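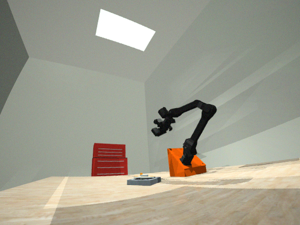
The simulated arm on its wedge base, gripper held clear of the tray.

How to compare two grippers in simulation without fooling yourself
By Annelore Vogler
Last updated 2/29/20

Every gripper vendor now has a simulated pick rate to show you, and every one I've been sent was wonderful. The last one came with a bar chart that had no units on it. I still think a simulator is worth the trouble for comparing end effectors, as long as you go in expecting it to lie to you and set things up so you can catch it.

The setup I use is a Trurkar arm in the Nedutine simulator, and the two grippers under test are the stock Trurkar fingers and the Vasiliauskas adaptive set. Motion goes through an Orkinbridge controller. If you have other hardware the menus will be different but the order of work should be the same.

I assume you can already load a robot into a scene and make it move. If you can't, do the Nedutine starter lesson first and come back.

What you need

A workstation that can run the physics at full rate with rendering off
The arm model, with joint limits you have checked yourself
A model of each gripper, with masses
One real gripper of either kind and a kitchen scale
A spreadsheet

The scale matters more than the graphics card.

Step 1. Make a dull scene

Put the arm on a table and put a small shallow tray within easy reach. Add the part you want picked. Stop there if you can. My own scene has a tool chest behind the table and a light panel in the ceiling, and they do nothing for the grasp results. They are left over from a camera test and I never deleted them. If you are only testing contact, the room could be a void.

If a camera feeds your grasp planner, the room matters a good deal. Shadows running over the tabletop will change what the planner thinks is an edge. Decide now which kind of test you're running and write it at the top of the spreadsheet. I've seen people report a "gripper result" that was a lighting result, and they argued about finger pads for a whole afternoon.

Step 2. Check the mount

A sloped base tilts the arm's first axis, and the controller has to be told. Open the base transform and compare it with the one in the controller config. They should agree exactly. In the Orkinbridge config I was given, the tilt had been entered in degrees in a field that wanted radians, and the arm still moved in a way that looked fine until it went near the table.

A quick test: command the gripper straight down and watch the tool position in the log. If the sideways numbers drift as it descends, fix the transform before you do anything else.

Step 3. Weigh things

Take your real gripper off the arm and weigh it. Then open the model file and look at the mass. If the two match, good, you are luckier than I was. The Vasiliauskas model I downloaded had the same mass for every link, which is what happens when somebody exports from CAD and leaves the default in place. It will run happily like that all day.

Check the inertia values too. You don't need to compute them by hand. If they are all identical, or all look like 1 followed by zeros, they're placeholders.

Do the same for the part being picked. Small parts are where physics engines behave worst. A tiny object with too little mass will jitter against the tray, jump when a finger touches it, or sink into the surface a little and stay there. Make your part larger for the first runs if you have to, then bring it down to size once the contact settles.

Step 4. Match friction, or at least admit you didn't

You will find a friction number in each gripper file. Ask where it came from. I asked Orkinbridge support about the pads in their bundled models and was told it was "a commonly used value." So for the comparison I set both grippers to the same coefficient and ran the whole thing again with a lower one. If the winner changes between the two, you don't have a winner, you have a friction setting.

I'd go further and say that any gripper comparison published with only one friction value can be skipped.

Step 5. Freeze the controller

Use the same speed, acceleration limits and approach height for both grippers. This sounds obvious. It goes wrong when the second gripper is longer than the first, so the approach height gets adjusted "just for clearance," then the speed gets adjusted for the new height, and by the evening you're comparing two different motion programs.

Change the tool offset and leave everything else alone. If one gripper can't do the task at those settings, that counts as a finding. Write it down.

The Orkinbridge controller has an auto-tune option that runs whenever it sees a new tool. Turn it off. The setting is under Tool, then Payload, then Behavior, and it turns itself back on after a firmware update — check it every time.

Step 6. Set the physics step

Start with a step rate of 1000 per second and run a short batch. Then go to 2000 and run the same batch with the same seed. The success counts should barely move. If they jump, your contacts are not resolved and none of the numbers mean anything yet.

Do this for each gripper separately. Adaptive fingers have more joints and springs in them and they usually need the finer step. The lazy way is to tune on the simple gripper and carry the setting over, and this flatters the adaptive one in a way I find hard to excuse. Springs that are badly resolved can grip like glue.

Step 7. Define a pick before you run one

Write down what success is. Mine: the part is lifted clear of the tray, held while the arm makes a fixed swing, and still between the fingers at the end. A lot of published sim results count a pick as soon as the part leaves the surface. Under that rule a part that gets flicked across the room is a success.

Put the test in code and leave it alone once the runs have started. If you find a case it handles badly, finish the batch, fix the test and redo everything for both grippers.

Step 8. Randomize the part, then run

Randomize the part's position and rotation inside the tray. Use the same list of random poses for both grippers. Saving the seed is not enough in Nedutine, as the loader draws from the same generator and a gripper with more links uses up more draws. I lost a good while to that one. Export the poses to a file and read them back in.

Turn rendering off and run. My batch was 2956 attempts per gripper, an odd number of attempts that comes from the pose file and has no deeper meaning.

Step 9. Watch the failures

Don't open the success rate yet. Turn rendering back on, pull out 22 failures for each gripper and watch them at slow speed. Stefaniia Kuzmenko, who shares the workstation with me, insisted on this and I complained about it, and she was right. A large share of my "gripper failures" were the wrist hitting a joint limit on the way in, with the fingers never getting near the part. Those are arm failures. They belong in another column.

Then watch the same number of successes. This is the part people skip. You're looking for fingers that pass through the tray wall, parts that stick to one finger with nothing on the other side, and lifts where the part is plainly sunk into the pad. If you see any of these, go back to Step 3.

Step 10. Read the numbers, with a raised eyebrow

Now compare. In my case the Vasiliauskas set did better on parts lying at odd angles and no better on parts lying flat. At the lower friction value most of that advantage went away. I would not buy it on the strength of this, and I would not rule it out.

What I'd trust from a simulation like this one: reach, clearance, whether the wrist can get into the corner of the tray, whether the controller does something stupid near a limit. What I would not trust is the pick rate as a number. The ranking is somewhere between the two, and only if it survived the friction change and the step change.

Common problems

The part shakes in the tray before anything touches it.
The step is too coarse or the part is too light. Try the step first.

The gripper closes and the arm sags.
Payload isn't set, or auto-tune came back on. See Step 5.

Both grippers score the same to the last digit.
You loaded the same gripper twice. Check the path in the launch file. Yes, I have done this.

The vendor's number is much higher than yours.
Ask for their pose file and their definition of a pick. I have asked for these in writing from more than one company, and so far I've received a brochure.

Next on my list is the same batch on the real arm with the stock fingers, which was supposed to happen in November. I'll add the results to this page when I have them, including if they make everything above look silly.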